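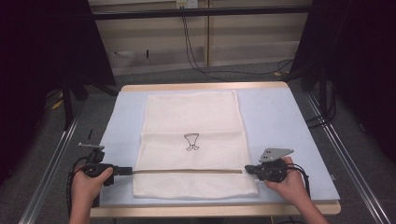 Fabric Handling Program Completes Its First Collection Period

The Drestard project has completed the first collection period of its fabric handling program. As of Jun 16, 2021, the program holds 2,258 accepted examples, each a full recording of a person carrying out one household task with a pair of hand-held grippers. The recordings will be used to train the learning system that Drestard is developing for work with laundry, bedding and other soft goods.

Members will recall that the program began in December with rigid objects only. Boxes and trays gave the team a way to check the equipment and the recording software, but they did not address the question for which the project was funded. Cloth changes shape each time it is touched. A system that has learned to pick up a box from one position can often manage a slightly different position, while a system that has learned to fold one towel may fail on the same towel when a corner is turned under. The steering group therefore agreed to move all collection time to fabric items.

Mesh laundry bags were added to the task list during this period and have proved to be a demanding item. The material is light and slides easily on a smooth work surface. The zipper is thin, and the two grippers must be brought level with it, one on each side of the bag, before any further step is attempted. The current instructions to operators ask that the bag be laid flat with its long side running away from the body and the zipper nearest the operator. Later instructions will relax this rule so that the system also sees bags that are turned or partly bunched.

Nii Issahaku, who coordinates collection for the program, reports that the quality of examples improved once operators were asked to work more slowly at the start of each task. "We were receiving recordings in which the first contact with the cloth was over almost before it began," he said. "The system needs to see the approach as well as the grasp. We would prefer one careful example to several hurried ones."

Each collection session now lasts 60 minutes, including time to check the grippers and cables. An operator repeats a single task throughout the session, resetting the item by hand between attempts. Recordings are then reviewed by a second person, who marks the beginning and end of each attempt and notes any slip or missed grasp. Attempts with a slip are kept if the operator recovered and finished the task - these are of particular value in training - and are set aside if the item left the work surface.

The review stage remains the slowest part of the process. More than 900 recordings are waiting to be checked, and none of these is included in the total given above. The data office has assigned 3 additional reviewers, and the labeling tool, Thevar, has been updated so that notes can be entered without stopping playback. Reviewers who have not yet received access to the new version should write to the data office.

The next collection period will add pillowcases, fitted sheets and bags with drawstrings. Trial sessions for the fitted sheets will be held in the Landier building, where a larger table is available. Operators who wish to take part must complete the short training course again, as the section on gripper placement has been rewritten.

A technical note on the recording format is in preparation and will be sent to partner groups when it has been approved. Requests for early access to the accepted examples should be made in writing to the Drestard data office, with a short statement of the intended use.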